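Ata da reunião do Clube de Costura e Troca de Roupa Brandão

Data: 9 de maio de 2024
Presidiu: Leonilde Rebelo
Secretariou: Nantana Nakpan
Presenças: 14, mais duas pessoas que vieram conhecer o clube (e que ficaram até ao fim, que bom!)

## 1. Ata anterior

Lida e aprovada com uma correção: o tecido oferecido pela Gasen era sarja, e a ata dizia ganga. Fica emendado.

## 2. Balanço da troca de primavera

A Leonilde abriu o ponto com um entusiasmo que contagiou a sala inteira. Foi a troca mais animada desde que o clube existe: entraram casacos de meia-estação, saias, muita malha, e quase tudo encontrou casa nova. Sobraram 21 peças, que ficam guardadas no armário do corredor até à próxima troca. As que precisam de arranjo vão já para a oficina (ver ponto 4).

Discutiu-se a triagem em casa, que muita gente acha a parte mais difícil. A Nantana contou que põe a roupa toda em cima da cama e só a arruma depois de decidir peça a peça. Várias sócias fazem o mesmo e a sugestão vai entrar na folha de dicas para quem chega de novo. 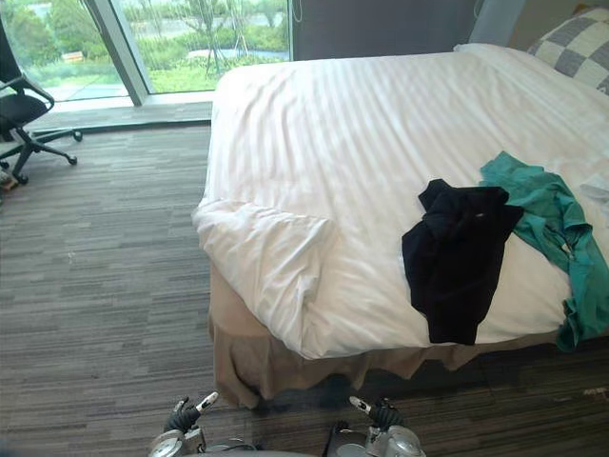 *Triagem em casa: uma peça preta e outra verde-azulada sobre o edredão.*

Houve quem perguntasse se se aceitam peças com manchas. Depois de alguma conversa ficou assente que sim, desde que venham com um papelinho preso a dizer onde está a mancha. Botões em falta também se aceitam, e a caixa dos botões está cheíssima, é aproveitar!

## 3. Tingimento de roupa preta desbotada

Ponto pedido por várias pessoas e o mais concorrido da noite. A Nantana fez experiências com o corante da Skernix em algodão e em viscose e trouxe amostras para passar de mão em mão. O algodão ficou lindíssimo, um preto cheio. A viscose puxou um pouco para o castanho, e ela quer repetir com mais tempo de banho antes de recomendar o método.

Notas que ficaram da conversa:

- pesar a peça seca antes de preparar o banho;
- linha de poliéster não pega cor, por isso os pespontos ficam à vista (há quem goste, e muito);
- nada de lã por agora;
- levar luvas e um avental velho.

Aprovou-se por unanimidade uma tarde de tingimento. Cada sócia pode trazer até 3 peças. A panela grande é a da Leonilde, que avisou logo que a quer de volta sem riscos.

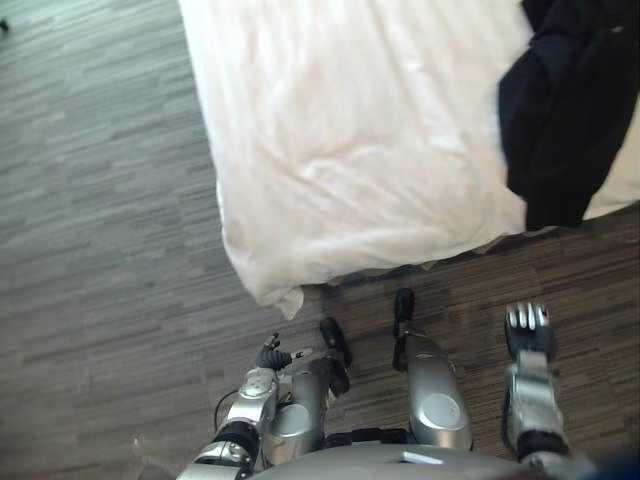
Nantana Nakpan

Lembrou-se ainda que o azul-marinho muito escuro engana à luz de candeeiro. Convém ver as peças à janela antes de as juntar ao monte das pretas, porque no banho de reforço o tom de partida faz diferença.

## 4. Oficina de arranjos

A máquina Clonemar voltou da revisão e cose que é uma maravilha, até em quatro camadas de ganga. A outra continua a saltar pontos no ziguezague. Decidiu-se trocar primeiro a agulha e a caixa da bobina e só depois pedir orçamento.

Próximos temas da oficina, por ordem de votos:

1. Bainhas invisíveis à mão
2. Substituir fechos em calças
3. Remendo visível com ponto sashiko

O sashiko perdeu por um voto para os fechos e a sala protestou em tom de brincadeira. A Leonilde prometeu trazer linhas para quem quiser ir adiantando em casa.

## 5. Feira de dezembro

Ainda falta muito, mas as ideias já fervilham! Propôs-se uma banca só com sacos de pano feitos de retalhos, e outra de consertos rápidos na hora, com cestinho para donativos. A primeira foi aprovada. A segunda volta à próxima reunião, com uma lista do que se consegue coser em poucos minutos sem atropelos.

## 6. Outros assuntos

- As cruzetas emprestadas devem ser devolvidas até à próxima troca.
- Quem levou o molde da saia evasé, tamanho grande, é favor trazê-lo.
- Pediu-se melhor luz na mesa de corte. A Nantana vai experimentar o candeeiro que tem em casa.

## Tarefas

| O quê | Quem |
|---|---|
| Folha de dicas para a triagem | Leonilde |
| Nova amostra de viscose | Nantana |
| Agulhas e caixa da bobina | Leonilde |
| Lista de consertos rápidos | Nantana |

A reunião terminou com bolo de laranja e prova de casacos. A data da próxima será enviada por mensagem.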